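We use cookies to remember your reading preferences. Accept all | Manage settings

Section 2. Setting Up the Side Table: Lamp, Plant, Tray and Scissors

By now your Vondden round table should be standing level where you want it, and you are ready for the pleasant part, when it starts to look like somebody's table. Please don't rush. Kulap Inthanon, who wrote the first version of this guide, liked to have a cup of tea before starting, and we still think that's good advice (drink it somewhere else, though, as tea leaves a ring on a pale top).

You will need the table lamp, a small plant in its pot, the open tray, a pair of household scissors and a soft dry cloth.

1. Wipe the tabletop with the cloth, going right out to the curved edge.

2. Set the lamp toward the back, on the side nearest your outlet. Let the cable drop straight behind the table to the floor, and leave a little slack so that nobody's foot can pull it tight.

CAUTION: Do not plug in the lamp until step 6. Keep the cable away from chair legs and casters.

3. Stand the plant beside the lamp. Broad leaves are lovely here, but turn the pot until none of them touch the shade.

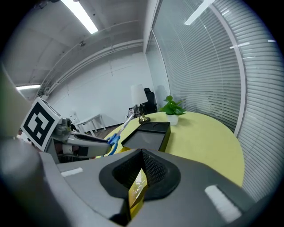

4. Put the tray in front of the plant, with one long side facing your usual seat. You may want to nudge it back and forth a few times before it feels right, and that's perfectly fine! Lift it when you do, please, and don't drag it, or you'll be writing to us about scratches.

NOTE: The tray is meant for small everyday things such as cards, packets, pens and the scissors. It will hold up to 2 pounds.

5. Lay the scissors in the tray, closed, with the handles toward you. If you have little ones at home, a high drawer is a better place for them.

CAUTION: Never leave scissors standing upright in a pot or cup on the table. Always pass them to another person handles first.
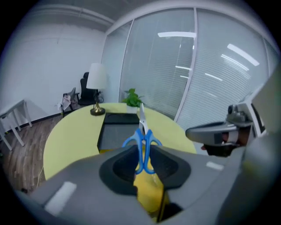 6. Plug in the lamp and switch it on. Sit down in your usual chair and reach for the tray. If your sleeve brushes the leaves, move the plant back an inch or so and try again.

7. Leave the lamp on for 20 minutes, then check that the shade still has clear space all the way around it.

NOTE: Water the plant at the sink and let the pot drain fully before it goes back on the table. Ritu Tiwari on our help desk hears about more water marks than anything else. Dab up any spill right away with the dry cloth.

For care of the tabletop, turn to Section 12.

Sign up for the Vondden newsletter and get home tips by email. You can unsubscribe at any time.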